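Outdoor spigot dripping again, repair or replace?

zurkdale_dan
Rented the house in Zurkdale since March. The back spigot drips all night. Landlord says "put a bucket under it." I have filled the bucket. What now?

Elow72
New washer. Costs less than the bucket did.

kwn_tse
Or the packing nut is loose. Snug it up a quarter turn before you take anything apart. Elow thinks every problem on earth is a washer.

Elow72
Every problem on earth is a washer. I've had the same brass one going for over 900 weeks.

kwn_tse
And you've been up to your elbows in it for most of them.

zurkdale_dan
Tightened the nut. It drips slower now, with more confidence. The handle also came off.

Chih-ming Shih
Replace the whole thing, it's 2 screws and a threaded joint. Shut off the water first, which I mention from experience.

kwn_tse
Not his house, Chih-ming. Make the landlord pay.

mastley_mo
I'd go plastic for a rental and pick a color you can find in the dark. My wife says they look like bath toys and she has a point, but a bright blue one over an orange one on white pipe is hard to mix up. Tape the threads, 3 wraps, and don't crank it. Elow will now tell you it needs a washer.
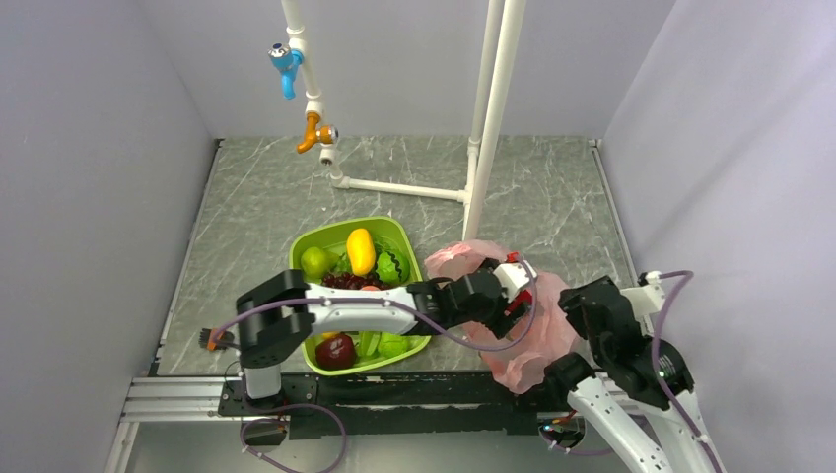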